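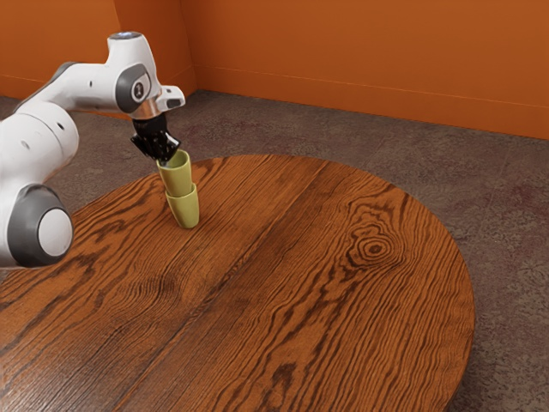

Unit 4. Thermal Comfort and Ventilation in Small Dining Rooms

Reading before class: chapter on air change rates, and the Penlow worksheet, both sides.

4.1 Heat balance of a seated person

A seated adult gives off heat by convection, radiation and evaporation. In a dining room the first two dominate until the air gets warm. Radiation depends on the surface temperature of the walls and floor, so a room with cold walls can feel chilly at an air temperature that would be acceptable elsewhere. Students often leave this term out. Do not leave it out of the homework.

Wall color has almost no effect on radiant exchange at room temperature. Ordinary paints of any shade have similar emissivity in the long-wave range. Color matters only for sunlight coming through the window.

4.2 Worked case: the Quansah dining room

Floor area is 18 square meters and volume is 64 cubic meters. The fan delivers 177 cubic meters per hour of outdoor air with the door closed and 197 with the door open.

Air changes per hour = flow / volume
Door closed: 177 / 64 = 2.77
Door open: 197 / 64 = 3.08

The difference comes from pressure. With the door closed the fan works against the leakage paths of the room, and the flow drops. Note that air change rate says nothing about where the air goes. A supply grille placed next to the exhaust will short-circuit, and the table in the middle of the room may get very little fresh air.

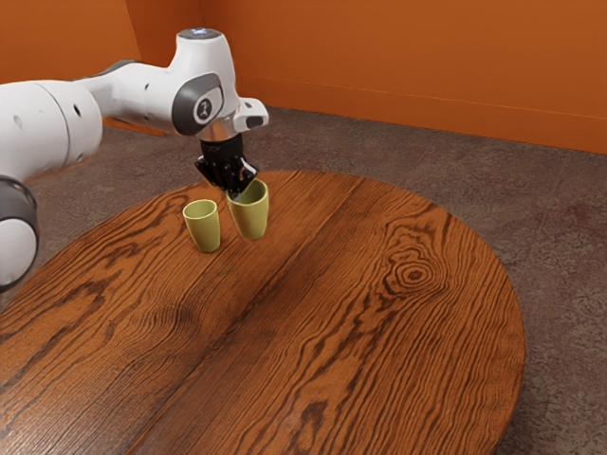
Maricruz Montes objected that the door-open figure should not be used for design at all, as part of the air then comes from the hallway and has already been breathed once. The objection is correct. Outdoor air and transfer air must be listed separately, and the 3.08 above holds only if the fan flow was measured at the outdoor intake - check this before copying the method.

4.3 Drafts

Local air speed at neck height is the usual source of complaints. Turbulent air feels colder than steady air at the same mean speed. Take readings at each seat, with the probe held still long enough to get a stable mean, and record the height.

4.4 Homework

Problem 1. Repeat the calculation in 4.2 for a ceiling lowered so that the volume falls by one quarter. Keep the flow fixed.
Problem 2. Explain why raising the supply temperature can make mixing worse when the grille is near the ceiling.
Problem 3. Read the Tatuvard fan curve and mark the two operating points.

Hand in to Dzifa Agyeman by noon. Show units on every line.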